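How to track down an old workplace pension

If you've had more than a couple of jobs, there's a fair chance you've left a pension behind somewhere along the way.

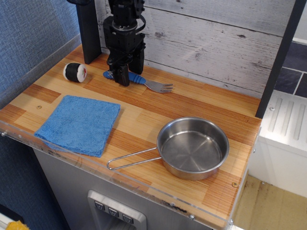
Set aside an evening for this, put the kettle on, and don't worry if your paperwork is in a muddle – mine certainly was, and I found a pot from Bradberg that I'd clean forgotten.

Step 1. Write down every employer

Go back as far as you can, with rough dates for each. Old payslips, P45s and even Christmas cards from colleagues can jog the memory. My friend Els Segers managed it from a box of bank statements, bless her.

Step 2. Check whether the firm changed its name

Companies get bought and renamed all the time. Runatex became Brellasier while I was there, and my pension moved with it, so I'd been hunting under the wrong name for weeks!

Step 3. Use the Pension Tracing Service

It's free and run by the government. Type in the employer or the provider and it will give you contact details, though it won't tell you whether you have a pension or what it's worth.

Step 4. Write to the scheme

Give your full name (and any earlier surname), your date of birth, your National Insurance number, your old addresses and the dates you worked there. Ask for the current value, the yearly charges and any guarantees. I allowed 14 days for a reply and then rang them, very politely.

Step 5. Decide what to do with it

Small pots are well worth the stamp. One of mine came to £609 and another to £271 – neither will buy a yacht, but I was delighted all the same. Before you move anything, check for exit fees and valuable benefits you might lose, and update your address and your nominated beneficiary while you're at it.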